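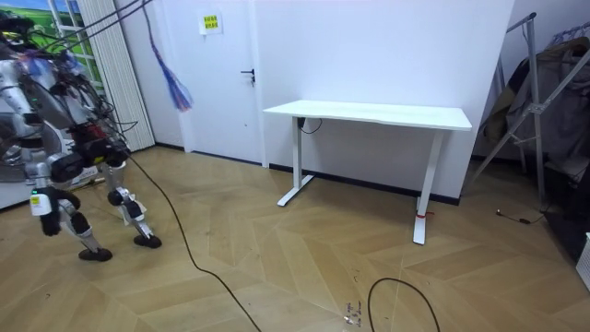

Humanoid on the herringbone floor, black cables running up from the upper body.

June, 9:40 am

File numbering, Kenley office. Picking up from where Kamran left the migration notes.

Plornar now has the gapless option switched on for the test company only. Rumville and Tarar are still on the old scheme, where deleting a draft file leaves a hole in the sequence. Rumville has 19 holes so far this year. Their auditor asked for a written note on each one, and Kausar Usmani wrote them all by hand, so the request to change came from her.

Settings used on the test company:

Prefix: KEN
Separator: hyphen
Counter length: four digits
Reset: never
Start value: 1244

The start value has to be one above the last number issued in the old system. I entered 1243 first and saved, and the system took it without a warning. The first new file then had the same number as an existing closed one. Search shows both, but the invoice link only opens the older file. Deleted the new file, set 1244, saved again, logged out and back in. Next file came out as KEN-1244. Good.

11:15 am

Tried the import. Zeeshan's spreadsheet has 227 rows. First run stopped at row 30 on a trailing space after the number. Trimmed the whole column and ran it again. All rows went in. Leading zeros were lost on the early ones (0087 became 87), which I fixed by formatting the column as text before export. Had to wipe the test company and import a third time to get a clean set.

Permissions: only Admin can see the numbering page. Shabani has the Manager role and gets a blank page with no message. She thought her browser was at fault and cleared her cache twice. I will ask support if the blank page can be replaced with something that says what role you need.

2:30 pm

Checked what happens when two people open a new file at the same moment. Danish and I both pressed New on a count of three. He got KEN-1251 and I got KEN-1252. Did it four more times, no duplicates. Numbers are given out on first save – before that the field only says Pending. If you cancel before saving, nothing is used up.

Once saved, a file can't be deleted under gapless, only voided. Voided files keep their number and show in gray in the list. Kausar is fine with this. Kamran would like them hidden by default, and there is a filter for that under View, but it has to be set per user.

Still open:

Can the prefix change at year end without touching the counter?
Tarar wants the client code inside the number. Not possible with the fields we have, as far as I can find.
Rumville switchover needs a fresh export from Zeeshan, column set to text.
Shabani to redo the help sheet, the old one still says drafts can be deleted.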